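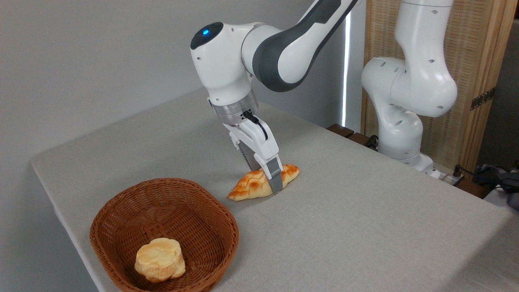 Croissant on the gray cloth, with a round roll in the wicker basket

The Bread Basket Pages
by Ottilie Rainer, Lutatstead
20/04/2025

Welcome, and come on in. A few of you wrote over the winter to ask for more of the bread and less of the garden, and since the garden is mostly mud at the moment I am happy to oblige. This page is where I keep the croissants, the rolls and the baskets they travel in. There is only one picture up so far, so I have let myself ramble underneath it a good deal more than I should, and I hope you'll pour yourself something warm and put up with me.

The croissant
I do love a croissant with some color on it. This one is a glossy orange-gold, darker along the ridges and paler out at the two tapered ends, and that is just how I like to see them (my sister likes hers blond, and we have been having that conversation every December for as long as I can remember). If yours come out pale all over, leave them in a little longer than feels right. My own recipe makes 9, and I bake them on the middle rack and turn the tray once, when the kitchen starts to smell like butter. I brush them with beaten egg twice — once when they are shaped and again just before they go in — and I try very hard to keep the egg off the cut edges, where it glues the layers together.

The roll
Round, pale yellow and puffy, with a cracked golden top, and to my eye somewhere between a scone and a small bun. I have a great soft spot for a cracked top. When I make something along those lines at home I use a fairly stiff dough and don't fuss over smoothing it, and the cracks take care of themselves. They are lovely split while warm with salted butter and a bit of plum jam, and they are still perfectly good the next morning if you toast them.

The basket
An oval one in reddish-brown rattan, tightly woven, with a rolled rim. I am partial to an oval for the table because it passes so easily from hand to hand, and a rolled rim is kind to your fingers. Give a basket like that a good shake outdoors after every meal and go over it with a dry brush once in a while. A stubborn bit of crumb will come out with a damp cloth, but please don't put rattan to soak in the sink! I lost a very nice one that way, years ago, and I still think of it.

The cloth
Light gray, with a fine texture to it. I used to put everything on white and wondered why my bread looked so tired in pictures. Gray is much friendlier to anything brown or gold, and with a plain gray wall behind it there is nothing to pull your eye away from the crust. If you are buying cloth for a table of your own, take a roll along to the shop and lay it on the bolt. They may look at you a little strangely, but you will come home with the right gray.

That's the lot for now. I have more than 64 recipe cards in the tin by the stove and mean to work my way through them, rye next, and then the seeded crescents that several of you have asked about. If you have a good way of keeping croissants crisp overnight, do write and tell me — mine are always a bit sad by breakfast, paper bag or no paper bag.

Warmly,
Ottilie

We use cookies to remember your settings and to see which pages are visited. By continuing to browse you agree to our use of cookies. Accept Manage settings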